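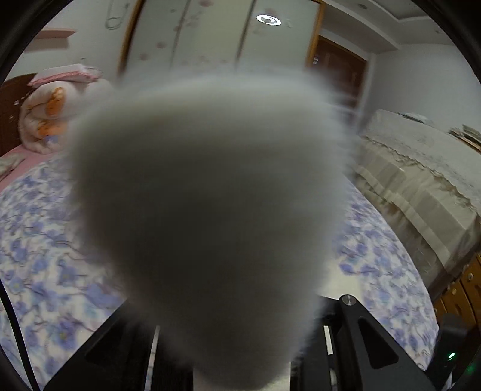
A view from one of the hand-held grippers used in the Pramanik project, recorded in a bedroom with two beds. Photo: Soteck

Leststead homes supply household chores for robot training

Soteck has finished the first stage of a project that records everyday housework in private homes in Leststead, the company said on 12 August 2026. The recordings will be used to train software that controls robot arms.

The project, called Pramanik, gathered 3,000 recordings in 57 homes. Each one shows a person doing a single chore, such as folding a towel, closing a drawer or moving a pillow from one bed to another. The person does the work with a gripper held in the hand. A camera on the gripper records the jaws and whatever is in front of them.

No robot was present in any of the homes. The software is meant to learn from the people's movements and later repeat them with an arm that carries the same kind of jaws.

"We had plenty of material from our own test room, and the arm did well in our own test room," said Shiuli Sarkar, who runs the project at Soteck. "Then we changed the bedspread and it got much worse. We needed other people's bedspreads."

The test room has one bed, one table and a set of shelves, and most of the cloth in it is plain. Sarkar said homes in the town gave the project patterned sheets, lace borders, quilts rolled up at the head of the bed, painted wardrobe doors and rooms where there is little space to stand between one piece of furniture and the next.

Bedrooms and kitchens made up most of the work. Bathrooms were left out because of the mirrors, which tended to catch the face of the person holding the gripper. Soteck said it plans to look at bathrooms again once it has a dependable way of blurring reflections.

Households signed up through a notice at the town library and through the company's website. Each was paid for a visit and could name rooms or cupboards that were off limits. A Soteck worker brought the gripper, showed how to hold it and stayed until the list of chores was done. Residents could do the chores themselves or leave them to the worker. Most chose to try at least a few.

The recordings are made through a very wide lens, which bends walls and furniture inward and leaves a dark curve at the corners. Objects held close to the lens can blur and cover most of the view. Sunil Seneviratne, who checks the recordings before they are used, said the blur is not a reason to throw one out.

"The arm is going to have the same problem," he said. "When it picks something up, that thing is going to block the camera. If we only kept the clear ones, it would never have seen that."

What does get a recording rejected is a hand in front of the lens, a chore that stops partway through without a reason, or a voice giving personal details. Sound is removed from the files before they leave the company's office, but Seneviratne said his team also discards recordings in which people can be identified. Letters, family photographs and computer screens are blurred.

Failed attempts are kept if the person recovers. A pillowcase that slips out of the jaws and is picked up again counts as a good example, Seneviratne said, and is marked so that it can be found later. One that slips and is left on the floor is stored separately and is not used for training at present.

After checking, each recording is given a short written label. The label names the chore and the object and says where the object ended up. Labeling was done by a team of 2 in July and took longer than the home visits. Different people use different words for the same bedding, Seneviratne said, and the team had to agree on when a quilt was a quilt and when it was a blanket.

Soteck has set aside 900 of the recordings for testing. These come from homes that do not appear in the training material, so that the software is judged on rooms it has no examples from. The company has not published results. Sarkar said early runs on soft items were mixed, and that picking up one layer of cloth without the layer under it was still the hardest part.

"Rigid things are easier. A cup is the same shape every time you come back to it," she said. "A sheet isn't."

The arm used for testing is made by Jetitz and is fixed to a wheeled base. It remains at Soteck's building on the east side of Leststead. The company said there is no plan to place it in any of the homes that took part, and that families were told this before they signed.

Some residents asked whether they could see what had been recorded. Soteck let each household look through its own files before they were added to the collection, and gave them a set period to ask for any to be deleted. A small number did so. One family asked for everything recorded in a child's room to be taken out, and the company agreed.

The collection is not open to the public. Sarkar said Soteck may share part of it with university groups under an agreement that bars them from trying to work out where a recording was made. No such agreement has been signed.

A second stage is planned for the fall and will concentrate on laundry and on making beds. Soteck is looking for homes with bunk beds, fitted sheets and heavy winter quilts, which are missing or scarce in the first collection. Renters may take part if everyone living in the home agrees.

Sign-up forms will again be available at the library and on the company's website. Visits will be scheduled for daytime hours, and households from the first stage may apply again if they have moved since their visit or have rooms that were not recorded.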